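4/10/24 — book repair bench, Covville

Started on the second lot of boxes from the Talbridge protest library. Mawar had already sorted them by condition, so I worked straight from her slips. Most of the paperbacks are sound but dirty. The pamphlets are worse: rusty staples, tide lines along the bottom edge, a lot of grit in the folds.

Cleaning: soft brush first, then smoke sponge on the covers only. Tried the sponge on an inside page of one pamphlet and it lifted some of the red ink, so stopped. Brush only for anything printed on the duplicator.

Staples out with the thin spatula, from the back. Two pamphlets tore at the fold anyway and will need tissue. Put them in the grey folder with a note.
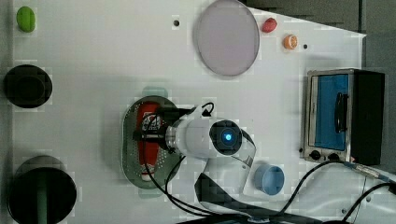
Filed under: Bench notes / Paper

Stamps: the camp used at least two different ownership stamps, one round and one a plain line of capitals. Hafiz thinks the round one came first. I'm not sure — there is a book with both, and the round one sits over the other. Left a query in the catalogue and did not change the dates.

Please don't rub out the pencil shelf marks inside the front covers. They look like scribble but they match the handwritten list that came with the Flutport boxes.

Count so far is 600 items cleaned out of 3000. At this rate we will still be at it in November, and the Pattinasarany room has to be cleared before then for the shelving. Asked Mawar whether the clean paperbacks can go up unboxed in the meantime. She will check the damp readings first.

Paste: the wheat starch batch was lumpy, sieved it again and it was still too thick for tissue. Threw it out. New batch to be made up thinner, one part to five, and left to stand.

To do: order more archival folders (the small size), new sponge blocks, find the lid for the paste jar. Hafiz has the key to the map drawers.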